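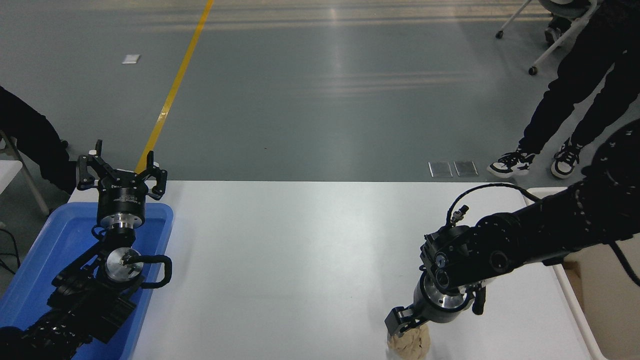 6 min read

Mirley Crime and Courts list
Re: Echeverri fire, case closed?
July 2023

Dayana Huamán wrote:

> Hello all,
>
> Some of you will have seen that the police have put out a statement on the fire at the Echeverri furniture store. They say they have charged a man from Tilar with arson and with the burglary that came before it, and that they are not looking for anyone else. According to the statement he told a former workmate what he had done, and the workmate went to the police. A petrol can was found in his shed.
>
> I know a lot of us had doubts about the first version (the faulty heater), so I am glad to see it being treated as a crime at last. I think this more or less answers the questions we had in the spring. The family must be relieved. Does anyone object if I mark the thread as solved on the index page and move it to the archive?
>
> The reward poster can come down as well, I suppose.
>
> Dayana

I object, I'm afraid. Sorry to be the one.

I've read the statement three times and I can't find the part that answers our questions. It answers one of them, which was whether the police still thought it was the heater. They don't. Good. On everything else it either says nothing or says something that doesn't sit well with what we were told before.

A charge isn't a conviction, for a start, and I don't think we should be putting "solved" next to a case with a living defendant who hasn't entered a plea. I'd say that even if I thought the case was a strong one. Anyone searching for the man's name will find our index page sooner or later, and so might a juror. Please leave his name off the list as well until there has been a hearing. I noticed two people had already put it in their subject lines.

Now the statement itself.

The workmate

We are told the accused "made certain admissions to a former colleague". We aren't told when. If he said it the week after the fire, then why did the colleague sit on it until now? And if he said it last month, why would a man who had got clean away with it start talking? Either can happen, people do both all the time, but the two stories are worth very different amounts and the statement is careful not to pick one.

Then there is the reward. The shop put up £1,000 for information leading to a charge. I've got nothing against rewards and I'd probably want the money too, but when the main witness may be in line for one I'd like somebody to say so out loud. The Mirley paper printed the police wording almost word for word and didn't ask. I rang them. The person I spoke to was pleasant and said they would "look at it for a follow-up", and you can make of that what you like.

The petrol can

A 20 litre can, found in a shed. I have a petrol can in my shed. So does everyone on my road who owns a mower, though theirs are smaller, I'll admit. The statement doesn't say the fuel in the can was matched to anything at the shop, and it doesn't say whether there was fuel in it at all. If there were a match I think they would have told us, since it would be the best thing they had. I may be wrong about that. There may be rules on what they can put out before trial, and if one of the retired lawyers here knows them I'd be glad to be set straight.

We also had it from the original fire report, the one that was read out at the insurance meeting, that the burning started low down beside the back office wall and that no trace of fuel had been found there. Perhaps they went back and tested again. Perhaps the samples were poor. But somebody has changed their mind between that report and this charge, and I want to know who it was and what they looked at.

The alarm

My main trouble is with this part. The shop had an Iker alarm, the older sort that keeps its own log. We know from the owner's letter to this list that it was switched off with a code, from the keypad, about 20 minutes before the first call to the fire brigade. Not cut or forced. Somebody typed in the right number.

The accused never worked at the shop. He worked for the removal firm in Tilar that did some of their deliveries, and he had left that job well before the fire. Did delivery drivers have the code? The owner said in the same letter that five people had it, all of them staff or family, and that it had been changed in the winter. If that is right then either one of those five passed it on or the man watched somebody key it in, and the statement doesn't mention the alarm anywhere. I searched it for the word, then I read it again in case they'd called it something else.

You can't say you are "not looking for anyone else" and leave that out. Or you can, clearly, but I don't have to believe it.

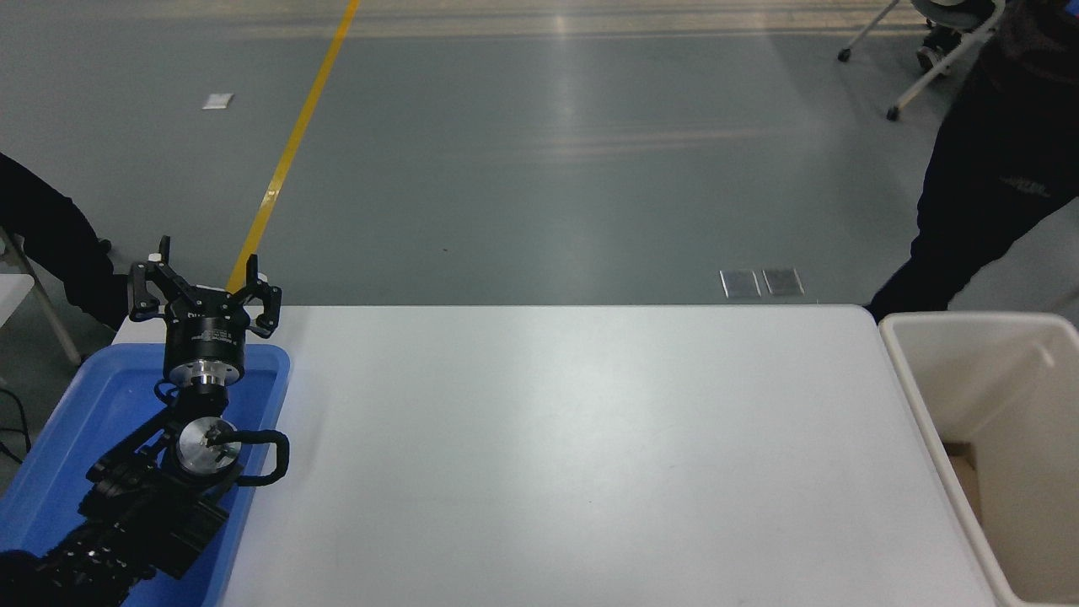 What I think we should do

Keep the thread open and change the label to "charged, awaiting hearing". That is true and it doesn't take a side.

Leave the poster where it is until the owner asks for it to come down. It's their poster. I did see that the one by the Mirley bus shelter has faded so badly that you can hardly read the phone number, so if Dayana still has the original file, a fresh copy would be useful either way.

Somebody should go to the first hearing. It will be short and dull and mostly about dates, but the prosecution usually gives a few lines on the case and they tend to be more exact than a press statement. I can go if it's in the morning. I can't do afternoons at the moment. If you do go, write down what is said and leave out what you thought of the man's face. We had far too much of that with the Tilar post office case, and half of what was posted here about him turned out to belong to his brother.

Please don't contact the workmate. I know at least one of you has worked out who it is. He'll be a witness, and a friendly message from a stranger on a mailing list could do real harm to either side. The same goes for the five with the code.

On the first version

I've been asked off list whether I'm only being awkward because I backed the heater. I did back it, for quite a while, and I was wrong to be so sure. The heater had been unplugged and the photographs shown at the meeting made that plain enough. Having been talked into one neat answer already, I'd like to go slower with the second.

It's quite possible they have the right man. He has a record for burglary, he knew the yard, and he hasn't said where he was that night, or at least hasn't said so in public. If I had to put money on it I suppose I'd go with the police, but not a lot of money.

Dayana, I know you've put more hours into this than anyone and I'm not having a go at you. Could you send me the scan of the owner's letter when you get a minute? My copy is missing the second page and I'd like to check the wording about who had the code before I repeat it to anyone else. Also the link to the fire report on the index page goes to the wrong document. It opens the minutes of the parking meeting.

R.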